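4. From the gate to the aircraft

4.1 The list and the crowd

The evacuation from Jorkeo was run from a list. The embassy had begun to put it together in April, before the road to the coast was closed, and it was meant to cover embassy staff, locally employed workers and the close family of both. By the time the first aircraft landed the list existed in several versions. One was held at the embassy, one was held by the military team at the airfield, and a third was kept at Jostton, where the flights were to arrive. The three did not match, and much of what went wrong at the gate can be traced to the gaps between them.

In all, 861 people were flown out on eight flights. The figure comes from the arrival records at Jostton, which we take as the most reliable source because each person was entered by hand on leaving the aircraft. The departure records are less complete. For the second flight there is only a head count by the loadmaster, with no names, and for the last there is a list of names on which several entries have been crossed out and written in again. Where the two sets of records disagree we have used the arrival record and said so.

Earlier work on airlifts has tended to treat the list as a fixed thing which is then applied well or badly. Dzene, writing on the evacuation of Pasaribu, takes a different view. He argues that a list of this kind is changed by each person who handles it, and that the version used by a soldier at a barrier at five in the morning may share little with the one approved by a minister. Our material supports this. Of the former embassy employees we spoke to, most had been told at some point that they were on the list and at another that they were not. Some were told both on the same day.

4.2 Waiting outside

People called forward for a flight were sent a text message with a time and a place. The place was usually the north gate, but on the second morning it was changed to a fuel depot on the far side of the airfield, and the message giving the change did not reach everyone. The mobile network in that part of Jorkeo was working for only a few hours a day. Several families walked to the north gate, waited there until after dark and went home.

Waiting was the part of the journey that people described at most length. They spoke of the heat, of having no toilets, of holding documents above their heads so that they could be seen from the wall. A former translator said that he had written the name of the embassy on a pillowcase because he had been told to carry something that could be picked out from a distance. Others had been told to wear a scarf of a certain colour, or to use a password. These instructions came from different officials and were not written down in any of the plans we have seen. The soldiers on the gate had heard of some of them and not of others. 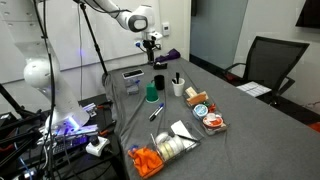 Figure 2. Robotic arm over the far end of a table covered in a grey cloth.

The embassy team inside the airfield was small. It slept in a cargo office beside the apron and worked in shifts that were soon given up. Petronella Steyn, who led the consular side of the work, told us that the hardest decisions were about who counted as family. The rules allowed a husband or wife and children who were not yet adults. They did not allow parents, or brothers and sisters, or a daughter who had turned eighteen that spring. In practice the team let some of these people through and turned others back. Steyn said that the choice often came down to how many seats were left on the next aircraft, and that she would not now defend each one of them.

We do not think this shows that the rules were ignored. The notes kept by the team show that officials went back to the written guidance again and again, and that they asked the capital for advice when they could get a line. The guidance did not say what to do when an adult arrived carrying a child who was not their own, or when one parent was at the gate and the other was still at a checkpoint in the city. Replies from the capital took hours - in one case a full day - and by then the family concerned had either flown or gone.

4.3 Boarding and the question of seats

Once through the gate, people were searched, given water and taken to a hangar. There they were sorted by flight. The aircraft were military transports fitted with side seating, and on the early flights each person was given a seat and a belt. Those flights left with fewer people than they could have carried. From the fourth flight on, the centre seating was taken out and families sat on the floor with cargo straps across their laps. The change was made by the air crew, and the embassy team learned of it when they were asked to send more people to the ramp.
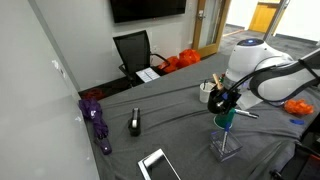

This matters for how the pace of the operation should be judged. Press reports at the time spoke of a slow start followed by a rush once officials had found their feet. The records suggest a simpler reason. The embassy was clearing people at much the same rate throughout, and the hangar was already full on the first evening. What changed was the number that each aircraft was willing to take. Had the floor been used from the start, those who were cleared early would have left early, and there would have been more room in the hangar for people still outside.

It should be added that crews had reasons for caution. The runway at Jorkeo had been damaged and was only partly lit. Take-offs were steep, and a loadmaster we interviewed said that he had been worried about people sliding towards the tail. He asked for straps before he agreed to the change, and the straps had to be brought in from Jostton on a later flight.

Luggage was a further cause of delay. The message sent to families said one small bag each. Many people had brought more, and some had sold or given away what they could not carry only to find that others were let on with suitcases. Bags left in the hangar were labelled at first and later were simply piled up. None of the people we interviewed had got theirs back.

4.4 Arrival at Jostton

At Jostton the passengers were met by staff of the interior ministry and by medical teams. They were tested, given a meal and a wristband, and asked again for their names and papers. For many it was the third or fourth time that they had given the same details. Spellings varied from one form to the next, and this later caused trouble when asylum claims were opened, as the same person could appear in the files as two people, or brothers could appear to have different fathers. 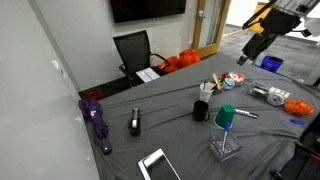

Most people stayed at the reception site for less than three days before being sent on to towns around the country. The largest group went to Ginton, where a disused barracks had been made ready. Placement was decided by the number of beds and took little account of where relatives were already living. A former driver who had a cousin in the capital was sent to Ginton with his wife and children, and was told that a later move would mean giving up his place in the housing scheme. He stayed. Others in the same position left on their own account and dropped out of the scheme, and we were able to trace only some of them.

The treatment of people who had been separated at the gate was the weakest part of the reception. There was a desk for family tracing, but it opened after the sixth flight and had no direct link with the team still at the airfield. Names were passed on by telephone through a duty officer. In eight cases recorded by the desk, a relative was found to be inside the airfield and was put on a later flight. The desk kept no count of the cases in which a relative was looked for and not found, and we cannot say how many there were.

4.5 The last flight

The final aircraft left Jorkeo shortly after four in the afternoon with the remaining embassy and military staff on board, and with those families still in the hangar. The gate had been shut since mid-morning. A message was sent to the people left on the list telling them to stay at home and wait for further news. Steyn drafted it herself. She recalled that there was disagreement over whether it should mention other routes, by land, and that the line was taken out because the team could not vouch for the safety of the road.

For those who received it, the message was the last official contact for several weeks. Some had by then already set out for the border. Their journeys, and the separate scheme under which a part of this group was later brought from Pasaribu, are dealt with in the next section.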